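Shared laundry room reopens at Corneck building

27th September 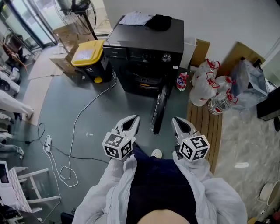 Residents of the Corneck building have their ground floor laundry room back after two months of work on the drains and the floor. The room was closed in the summer when water was found coming up along the back wall, and it opened again this week with a new floor surface, one front-loading washer-dryer in service and a list of house rules by the entrance.

The work was carried out by Mallet, the plumbing and flooring firm that looks after several buildings on the same street. Its crew replaced a section of the waste pipe, moved a floor drain and laid a smooth new surface over the old tiles, which had lifted in several places.

Colette Huet, who manages the building for the housing company Sturnis, said the job took longer than planned. The pipe had been expected to need a simple repair, but when the tiles came up the crew found that an older joint had also given way.

"We could have patched it and opened in a few weeks," Huet said. "Then we would have been back in there by November with the same puddle. I would sooner have people annoyed with me once."

During the closure, residents without a machine at home used the laundromat on the next corner. Sturnis agreed to pay part of the cost, and Huet said claims can still be handed in at the office, with receipts, until the end of next month. So far 12 households have done so.

The washer-dryer is a black machine that both washes and dries. It replaces the separate washer and dryer that stood in the room before. Some residents have asked whether one machine is enough for the building. Huet said a second connection was put in while the floor was up, and a second machine will be considered once there is a full month of bookings to look at.

Faustine Boyer, who lives on the third floor and used the old room every week, said she was glad to stop carrying bags down the street. She was less sure about doing everything in a single machine.

"It takes a long time to wash and dry one load," she said. "If you have sheets and towels, that is your evening gone. But it's downstairs and it works, so I'm not going to complain much."

Bookings are now made through Wivura, the app that residents already use for parcels and the bike store. A slot lasts long enough for a full wash and dry. Anyone who does not use the app can sign up on paper at the office, and those slots are then entered by the staff. A booking that is not started on time is released to the next person.

The house rules have been changed in a few places. The main ones are:

The door of the machine is to be left open after use so that the drum can air out.

Lint and empty detergent packs go in the trash bin with the yellow lid. Glass and large boxes are to be taken out to the yard.

Clothes left behind will be folded or set on top of the machine, and after a day they go to the office.

Dyeing is not allowed in the machine. This rule was on the old list as well, but Huet said it had been ignored at least once last winter, with results that other people's shirts still show.

Flat cardboard has been put down over part of the floor. Sturnis asks residents to leave it where it is for now and to walk around it where they can. The glass sliding door may be opened for air during the day but has to be shut and locked by the last person to leave in the evening. A standing fan is kept near the glass.

The price of a load has not changed. It is charged through the app and appears on the monthly statement with the other building costs. Paper bookings are charged in the same way.

According to Sturnis, the whole job cost about 400 euros per apartment, paid from the repair fund, and there will be no extra charge to tenants this year. The company has a few other items on its list for the building, among them the lighting in the cellar passage and the lock on the bike store - the second of these has been reported several times.

Questions about the room, or claims for laundromat costs, can be taken to the Sturnis office in the entrance hall during its usual morning hours. Faults with the machine should be reported through Wivura, with the error code if one is showing.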